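12/17/25

The comparison of the two grasp policies continued at the Nadum bench. Edileuza Amaral supervised the fruit placement trials, and the approach angle was left at yesterday's setting. The wrist view was recorded throughout – the overhead view was not used.
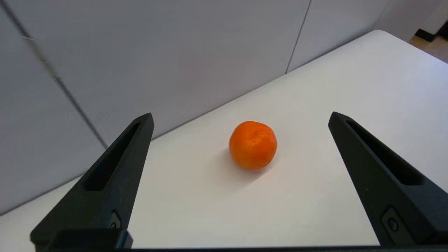
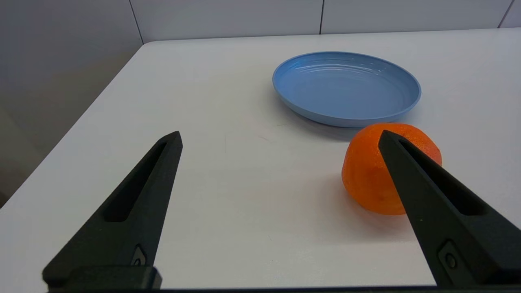 The set now stands at 128 trials, of which 70 used the revised policy. Analysis of finger contact is deferred until the Hedlund labelling is complete. The grey calibration card is to be replaced before the February series.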